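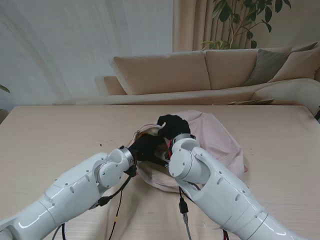
Figure 3. Bag opening with both hands. The left hand reaches into the mouth of the bag while the fingers of the right hand curl over the rim.

4.2 Opening soft bags

I'll admit this is the part of the paper I had the most fun with, and also the part that ate most of our schedule. Cups and boxes hold their shape while the robot thinks. A fabric bag doesn't, and every touch hands you a new object to deal with. When we first ran the Delora policy on bags, using the same settings as for the rigid objects in Section 4.1, it would find the opening, pinch one side, and then pinch the other side straight through the first. The bag ended up shut tighter than when we started!

So we changed two things. The first is how we describe the goal. In the rigid tasks, the policy is given a target pose for each hand. For bags we drop that and give it a rim instead, meaning a closed curve that our Tiltport tracker fits to whatever part of the opening it can find. The curve is allowed to be wrong where the hands cover it (and they cover a lot of it, as you can tell from Figure 3, where the left hand hides part of the beige edge). What we ask is that the area inside the curve grows and then stays grown.

The second change is that the hands no longer have equal jobs. One hand holds the rim and the other works inside the bag. We don't fix which is which ahead of time. The policy picks at the start of each try and can swap once if the holding hand loses its grip. Before we added that limit it would sometimes swap over and over, passing the rim back and forth until the time ran out - fun to watch, no use to anyone.

For training we used 400 demonstrations, all recorded by teleoperation on the same setup we test on. I did a good share of them myself, and I'm pretty sure the policy has picked up my habit of going in from the left. We threw out demonstrations where the operator let go of the bag completely, but we kept the clumsy ones. Leaving those in mattered more than I expected. A version trained only on the clean runs did fine until the fabric folded over a finger, and then it had no idea what to do next.

We tested on 10 bags that weren't in the training set, for 300 tries in total, with each bag dropped onto the table by hand between tries. A try counts as a success if the mouth is open and still open when both hands pull back. We compare against the Shehu baseline, which plans each grasp separately and has no notion of a rim. Results by bag are in Table 2. The gap between the two methods is widest on thin, slippery fabric and nearly disappears on stiff canvas, where the bag does half the work for you.

Most of our failures come from the tracker. When a fold lies close to the opening, Tiltport can lock onto the fold, and the policy then does a very careful job of opening something that isn't an opening. Bags with a lining in a different color from the outside suffer less from this. We tried adding fingertip contact readings to the curve fit, and that helped on the bags from the Sornstead set, but it slowed the control loop enough that we left it out of the main results. Both versions are compared in the appendix.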